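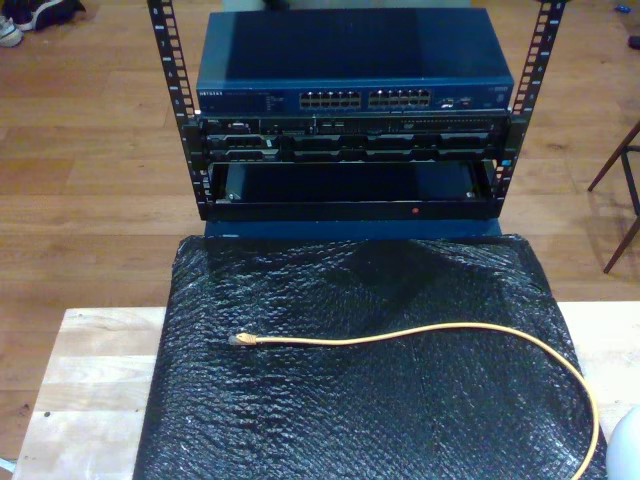 Rack so far. Netgear on top, server under it, shelf still empty.

drikisov
Posted 25 Aug 2018
Small open rack for the home office. I have 3 units of gear planned and the last one is a modem and a little NAS, both going on the shelf. Two questions. Is the switch OK directly on top of the server with no gap? And should I buy short patch cables or make my own? The yellow one on the bubble wrap is longer than I need.

grumdale
No gap is fine. Most servers like that pull air front to back, so the lid of the switch doesn't matter much. I would put the server at the bottom though. Heavy stuff goes low.

zikholm_k
Disagree on moving it. It's a small rack on a base, it isn't going to tip over. Leave the server where it is and keep the shelf low so you can reach the modem.

grumdale
Until somebody pulls the server forward to get at the back. I had one lean on me that way – 15 minutes holding it up with my knee.

Hafiz Subramaniam
Buy the cables. I crimped my own for years and had to redo 5 out of the first batch. If you have 200 runs to do, learn to crimp. For one rack, get short ones in two colors, one for the modem and one for everything else.

zikholm_k
+1 on buying. Also pick up a brush panel if you end up with a spare slot.

drikisov
Thanks all. Ordering one-foot cables tonight. I'll swap the server and the shelf before the NAS goes in – easier now than later. Does anyone strap the modem down or just let it sit?

Hafiz Subramaniam
Velcro strap through the shelf if it has slots. Mine just sits.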